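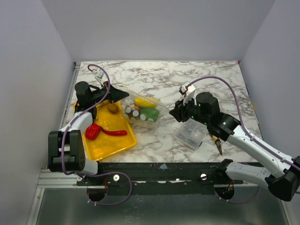

Stongate Opens Refill Grocery Store in Skistton

SKISTTON, 09/04/2025 — Grocery retailer Stongate has opened its first refill store in Skistton. The shop on Mill Lane sells dry goods by weight, along with fresh fruit and vegetables, cooking oil and household cleaning products.

Customers can bring their own jars, tubs and bags or buy containers in the store. Each container is weighed empty at a scale near the entrance and given a sticker with its weight, which the register subtracts at checkout. Stickers can stay on for later visits.

The store carries 90 dry goods at opening, including rice, oats, flour, lentils, pasta, coffee and dried fruit. There are 12 kinds of tea. Spices are sold from small drawers behind the counter, where staff will weigh out as little as a teaspoon.

"People in Skistton have been asking us for smaller amounts for years," said Lorna Sarmiento, store manager. "If you need two bay leaves for a soup, come in and buy two bay leaves. We'll put them in an envelope for you."

Produce comes from Pimen, a growers' cooperative that delivers to the store four mornings a week. Potatoes, onions and carrots are sold unwashed, as they keep longer that way. Apples and pears will be stocked from local orchards when in season and bought in from other growers the rest of the year.

The building was a hardware store until January. Stongate kept the original floor and the long counter, and put in new refrigeration and a wider front door. The bulk bins and dispensers were supplied by Thampi.

"The counter took longer to restore than the rest of the shop," said Hubert Kalinowski, head of property at Stongate. "It had seven coats of paint on it. We're pleased with how it came out — and the old key rack is still on the wall behind it."

The store employs 12 people, four of them full time. Parking is behind the building, with the entrance on Orchard Street. Bike racks are at the front.

Opening hours are 7 a.m. to 7 p.m. every day. Clean glass jars with lids can be left in the crate by the door for other customers to use.

Media contact: Grażyna Śliwiński, Stongate press office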